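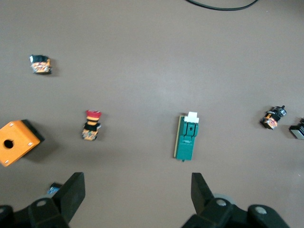
Switch parts on the bench, as the wrist camera sees them, with the green one lined up between the fingers.

We use cookies to remember your language and to see which pages people read. Accept | Manage settings

About Kerkia

By Tarcísio Dantas
Updated Jan 8, 2024

Hi, I'm Tarcísio, and I started Kerkia in the back half of a building that used to sell garden furniture (there is still a painted parasol on the side door, and delivery drivers love it as a landmark, so it stays). We make one product, the Linirow, and we do one service that goes with it. If you've landed on this page you probably have a bench somewhere in your shop with a pile of small, awkward, expensive parts on it and a person who is tired of sorting them. Hello! You're who we built this for.

The Linirow is a bench kit. You get a small arm, a two-finger gripper, a camera that rides at the wrist, a controller box and a laptop with our software already on it. It picks up switch and control parts from a plain tabletop and puts them where you want them, in a bin, on a tray or in the nest of a test fixture. Push buttons, selector switches, contact blocks, little enclosures, the sort of thing that goes into the front of a control panel. We don't do car doors or cardboard boxes, and we don't do food. People ask about food a lot!

How I got into this

I spent years wiring panels, first for my uncle and then for a firm called Praltex, where I ended up running the returns bench. Returns was where all the odd parts came home. A job would get canceled or a drawing would change, and back would come a crate with everything tipped in together, perfectly good parts mostly, and somebody had to go through it by hand. Usually me. I liked the first hour of it, I'll admit, with the radio on and a coffee. By the third hour I was putting black things with black things and calling it sorted.

What bugged me was that every automation salesman who came through wanted the parts to arrive neat. They'd ask for a feeder, a tray, a fixed pitch, everything the same way up. Well, if my parts came neat I wouldn't need the machine, would I? So I started messing about in the evenings with a secondhand arm and a camera, and my first gripper had fingers cut from an old cutting board. It squeezed everything like a lemon. I have a drawer of cracked lens caps from that time and I still can't bring myself to throw them out.

Praltex bought the first kit that I'd call finished, and they still have it. They've had the gripper off it twice, both times for new finger pads, and the second time they did the swap themselves and sent me a picture of it with the screws laid out in the wrong order. It worked fine anyway.

What you get, and what it's like to use

The short version is that you show it your parts and it learns to pick them up. You put a part on the table, you drive the arm with the hand controller, and you pick the part the way you'd like it picked. Then you turn the part over and do it again. Then you lay it next to something else and do it again. It is a bit dull and I'd suggest music. The software keeps what the wrist camera saw along with what the fingers did, and after a run of those you let it train overnight and try it on its own in the morning.

Why put the camera down at the wrist, people ask, when you could hang it over the table? I did hang it over the table, for most of a year. Trouble is that the arm gets in its own way right at the moment you want to see best, when the fingers are closing in. With the camera at the wrist, you always have the fingertips in view and the part coming up between them. You lose the big picture a bit, and parts at the edges come and go as the arm moves, but it's a trade I'd make every time. If you want an overhead camera as well, we sell a post for it and the software will take both.

Colors are the easy bit, by the way. A red cap or an orange housing on a dull brown table, any camera will find that for you. Black on black is where you earn your money. A knob that has rolled up against a dark housing, or a part half under a finger, that kind of thing took us ages, and shadows did too. We used to light the bench like an operating room and it made everything worse, with glare off every screw head. Now we ship the kit with a matte table mat and ask you to turn the spotlights off.

Setup takes a person who's handy with tools an afternoon. I come out for the first one if you're within driving distance, or one of the crew does, and otherwise we do it over a video call with you holding the phone. Training on your own parts is the longer job. In our standard package we cover 11 part types, and you can add more later yourself without paying us again. I was told by several people with business degrees that this was a mistake, and they may be right, but I hated paying by the part number when I was the customer.

How good is it?

Fair question, and you should ask it of everyone who sells this stuff. On our own acceptance test, the kit has to make 95 clean picks out of a hundred before it leaves the building, with the parts tipped out any old way by whoever is nearest. A clean pick means up off the table, held, and set down where it was meant to go. If it drops one on the way, that's a miss, and if it nudges the next part off the bench, that's a miss too. You can come and watch the test on your kit (please do, it's nice to have company) and you can tip the parts out yourself if you don't trust us to be mean enough about it.

It isn't fast. A quick human will beat it, and I can beat it on a good morning. It's steady, though, and it'll carry on through lunch. The jobs it suits best are the ones that sit in a corner waiting for someone to have time.

Things it's bad at: anything floppy, so loose wire and cable are out for now. Very thin flat parts lying dead flat. Clear plastic covers, which I've more or less given up on until somebody smarter than me has a go. And it won't read a tiny printed part number off the side of a block, at least not well enough that I'd put my name to it. If you have two parts that look the same except for the print, keep those apart yourself or talk to us about adding a reader station.

The crew and the place

We're a small outfit and I'd like to keep it that way for a while yet. We build the grippers in house, machine the finger plates on a mill that is older than I am, and buy in the arms. For the brackets and the bent metal we go to Ortuño, the sheet metal shop across the yard, who've been cutting parts for us since the lemon squeezer days and who lend us their forklift whenever the arms come in. If you visit us, you'll probably park in their spot by accident. They're used to it.

Everyone at Kerkia takes a turn on the phone, me included, so when you call with a problem, you'll get someone who has had the gripper apart. We answer on working days until the afternoon coffee, and then again after it.

Buying, borrowing, trying

You can buy the Linirow outright or rent it by the month. Rental includes spare finger pads and one visit. We also do a trial where you mail us a box of your parts, we train the kit on them at our bench, and you get the full video of it working, misses and all, before you spend anything beyond the postage. Please label the box. We once got a very nice assortment of selector switches with no name on it, and I'd love to know who you are!

The warranty is two years on everything we make, and whatever the arm maker gives you on the arm. Pads wear out, they're meant to, and they're cheap.

Next up is a version with longer fingers for deeper bins. It's on the bench now and I'm hoping to have it ready to show in March. If you'd like to be one of the first to try it, send me a note through the contact form and tell me what's in your bins. Photos help a lot, the messier the better.

Get the Kerkia newsletter: new parts, bench notes and open days, a few times a year. Enter your email to sign up. Unsubscribe whenever you like.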